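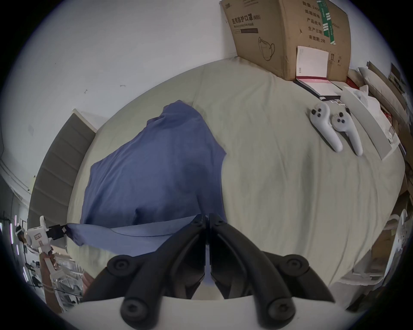

Pale green sheet, crumpled blue-purple cloth on top.

Bedding questions, answered by someone who has stopped believing the packaging
Britta Voß, updated 14 March 2018

Is a 1,000 thread count sheet worth the money?
I doubt it. There is only so much room for threads in a square inch of cotton, so a figure like that usually means thin strands twisted together and each one counted. I slept on a Skosis set sold as 1,000 and it felt heavy and rather clammy.

What should I look for, then?
Ask what the fibre is and how it is woven. Percale is crisp, sateen is smoother and tends to snag. My oldest percale sheet claims a count of 144 and I still like it. If a shop can't tell you the weave, I would go elsewhere.

Does "hotel quality" mean anything?
No. Hotels buy all sorts, some of it dreadful.
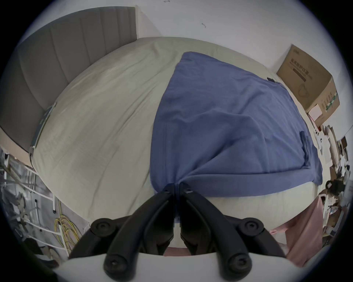 Blue blanket on the bed, gathered at its lower edge.

Are cooling blankets really cooler?
They can feel cool when you first touch them. Whether that lasts until morning is another matter – Flusunero's leaflet talks about "all-night freshness" and never says how it was tested. I wrote to ask in November and got a discount code back.

Do I need special detergent?
Your ordinary one will do. Go easy on fabric softener, particularly with towels and anything meant to soak up sweat.

How often should I wash a blanket?
Ingeborg Görtz wrote in to say every week. I think that's too much if you use a top sheet. I do mine 4 times a year, plus spills.

Böttcher says its sheets never need ironing. True?
They come out of the machine creased like everyone else's. Shake them hard, hang them straight and decide how much you care.

Do you get paid by any of these firms?
No. Skoteck once offered me a free duvet for a kind review. I bought my own and didn't like it much.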